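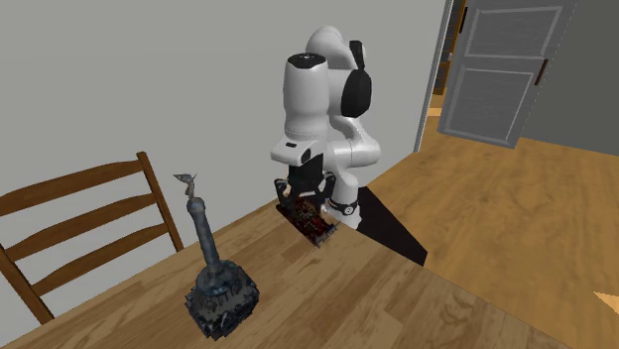 22/06/2020

Bindery notebook, continued from the green book, which is full.

Carried on with the Skorklow parish register. Textblock has been under boards since March and has flattened better than I expected at the fore-edge, less well at the tail, where the old damp got in. The cockling on the last two gatherings is still there if you hold the leaves up to the window. I am leaving it. Another humidifying might shift the iron gall ink and the gain would be small.

Collated again before sewing. Leaf 73 was folded the wrong way round, my fault, put right. The stub after it is original and stays. Grethe Eskildsen asked whether the stub should be guarded out to full width so that it doesn't catch when the pages are turned. Tried a scrap of tissue on it and it lay flat without any guard, so left as is.

Paste. Made a fresh batch of wheat starch, one part to five of water, soaked for an hour, cooked slowly and then left to cool with cling film on the surface. Sieved twice. First lot was lumpy because I turned the heat up to get finished before lunch. Threw it out. The second lot is good, and there is enough in the fridge to last until Thursday's worth of work, if we can call it that with the hours we are keeping. Label is on the jar. Please do not use it for the box linings, there is PVA for that.

Sewing supports. Old ones were alum-tawed, split thongs, four of them, broken at both joints. I had meant to re-use the sewing holes exactly, but the second station from the head is torn through in nine gatherings. Repaired the folds with a thin Japanese tissue and shifted that station 3 mm towards the tail. The holes in the repair paper were pricked from the cradle with the fine awl. The thicker awl wants sharpening and I have put it on the hook with a bit of tape round the handle.

Thread: 18/3 unbleached linen, waxed lightly. Did a trial swell with the 25/3 first, six gatherings, and it looked mean. With the 18/3 the spine swells enough to take a gentle round without forcing it. Sewed the first eleven gatherings on the frame this morning, all along, packed. Tension a bit tight on gathering four, will see whether it settles. If it pulls in I'll cut back to there and redo it.

Stopped at noon to look at the Lodov account book with Grigore Oprea. He has had the spine linings off. Under the leather there is a layer of printed waste, then animal glue, then more waste, and the glue has gone to something like toffee. He used a methyl cellulose poultice, 20 minutes at a time under polyester film, and scraped with a bone tool. It comes off in curls if you catch it at the right moment and smears if you don't. The waste is from an almanac, two columns, black only. Three pieces are big enough to read. He has floated them off, dried them between blotters and put them in a folder marked with the item number, 3686. They should go back with the book and not into our oddments drawer.

Discussion about whether to put the old boards back on. They are pasteboard, delaminated at the corners, one of them bent. Grigore is for keeping them, consolidating the corners and making a split-board attachment out of what is there. I would sooner keep them in the box and make new ones. The reason he gave is that the marks on the front board are the only evidence of who had the book before the Gidula bequest, and people will look at a board on a book but won't open a packet of loose bits. I think he is right about that. We agreed he will do one corner and we will look at it when it is dry.

Afternoon. Leather for the register. Looked through the calf on the top shelf and none of it will do. Two skins are too thick at the neck and the third has a scar where the spine would fall. There is a piece of goat from the Ng order, dark brown, which is just long enough if the turn-ins are kept narrow. Pared a test strip on the stone. It pares well, a bit greasy. Spirit dye took evenly on one coat and went patchy on two. Use one coat, then let it stand overnight before deciding.

Check for red rot on the two ledgers from the same shelf as the register: both bad along the joints, powder on the bench paper after handling. Wrapped them in acid-free tissue for now. They need consolidating before anybody turns the boards back again. Wear gloves or an apron, it gets into everything.

Humidity in the store was up to 60 per cent at four o'clock. Emptied the dehumidifier and set it to run overnight. If it reads the same tomorrow, the hygrometer wants checking against the one in the paper room before we start worrying.

To order:
Blotter, heavy, 200 sheets
Unbleached linen thread, 18/3, two spools
Bone folders, the small pointed kind, two
Polyester film, one roll
Scalpel blades, no. 15

Grethe has the key to the guillotine cupboard until she is done with the box boards. Grey board for the register's box is cut to height but not to width, as I want to measure the book again after it has been rounded and lined.

Left in the nipping press: repaired gatherings 12 to 20, between silicone paper and blotter, light pressure. Change the blotters first thing. The frame is set up with the register on it and the thread is still on the needle, so please move it by the base and don't loosen the cords.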